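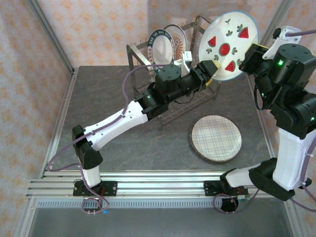
**Stekmont College, Department of Archaeology: Student Field Reports**

## Trench 2 at Bodside: What We Dug and What We Didn't

5 September 2022

Our project set out to find the east wall of the Roman farm at Bodside. We found a ditch. It was a very good ditch, and by the third week we had grown fond of it.

The fill gave us 815 pieces of pottery, most of them smaller than a thumbnail. Of these, 169 were rims or bases, the only parts anyone gets excited about.

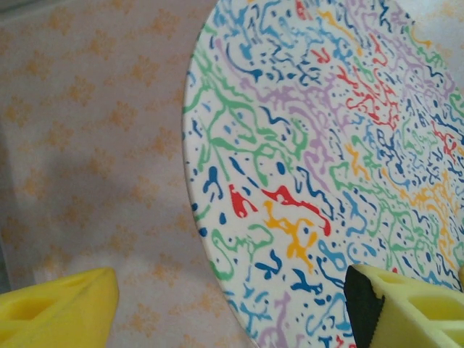 **How was the ditch dated?**
By the rim shapes, checked against the Herar type series, which puts the lower fill in the late second century.

The upper fill is messier. Plowing has dragged things around, and a clay pipe stem turned up below a Roman nail, to the delight of the team in Trench 1. 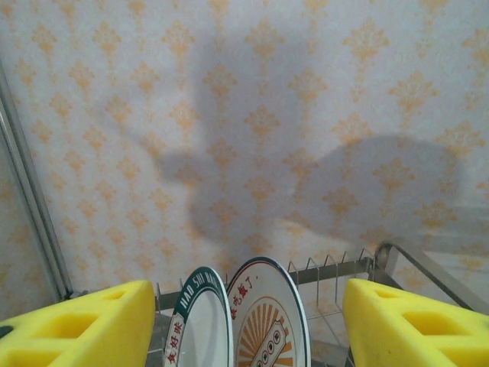 We also spent two days on a dark patch that we wrote up as a hearth. It was a tree root. The context sheet has been corrected, though the drawing was too nice to throw out.

Soil samples went to the Pascual lab, and results are due in December.

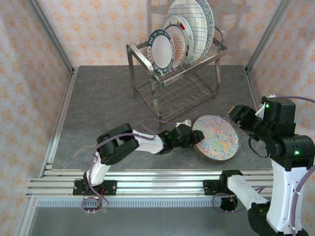
Until then, the ditch stays down as a field boundary. If the wall exists, it probably lies under the spoil heap, which we placed with great care on the first morning.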